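The block box, and what came out of it

20/12/2020

I finally tackled the block box this morning, with a mug of tea going cold on the windowsill and the radio on low.

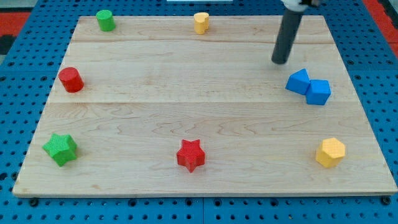 How do you sort a big jumble of wooden blocks without losing the will to live?

Go by shape first and leave colour until the end, as the odd ones out show up much sooner when all the stars are in one heap and all the cylinders in another.

I learned that from Natalia Galindo, who ran the playgroup in Milbridge when mine were small and could clear a carpet of toys in the time it took me to find the lid. I'd always gone by colour. It looks lovely, all the reds together, all the greens together, and then you find you've got no idea whether there's a triangle missing.

The stars are my favourites and always have been. There's a green one and a red one up on the board, and they've got that fine texture to them that I like running my thumb over. They are hopeless for building, mind you. You can't get anything to stay on top of a star laid flat except another star, and then the points never line up and somebody gets cross. The yellow heart has the same trouble. My youngest used to post it through the letterbox to "send it to Granny" and I'd find it on the mat when I came in with the shopping.

The hexagon, on the other hand, is a proper workhorse. Towers, wheels, tables for small bears, a hat once. Same goes for a good plain cube. If I were buying a set from scratch I'd want lots of cubes and cylinders and just a couple of fancy shapes for show, but the sets in the shops always seem to come the other way round.

Ours is a mixture anyway. Some came from a toy stall in Gallegos one August, when it rained for 11 days and we would have bought anything. Others were passed on by Hatem Belkadi when his lot moved up to big school, in a carrier bag with half a jigsaw and a sock (I gave the sock back, he didn't want it).

For cleaning I don't do anything clever. A cloth wrung out in warm water with a drop of washing-up liquid, a quick wipe on every side, then spread them out on a towel overnight. Please don't soak them! I did that with my sister's set years ago and the paint came up in little blisters, and I still hear about it at Christmas.

What I haven't settled is where they're going to live. The old box has a split down one side - it was only ever a shoebox with ideas - and I can't decide between a drawstring bag, which is easy to hang up but means tipping everything out to find one triangle, and a shallow tray, which will be full of crumbs within the week. Forough Parsa swears by a tray under the sofa. She also has a much bigger sofa than me.

I'm leaning towards the bag. There's some leftover curtain fabric in the airing cupboard, so I'll get the sewing machine out after tea and see if there's enough.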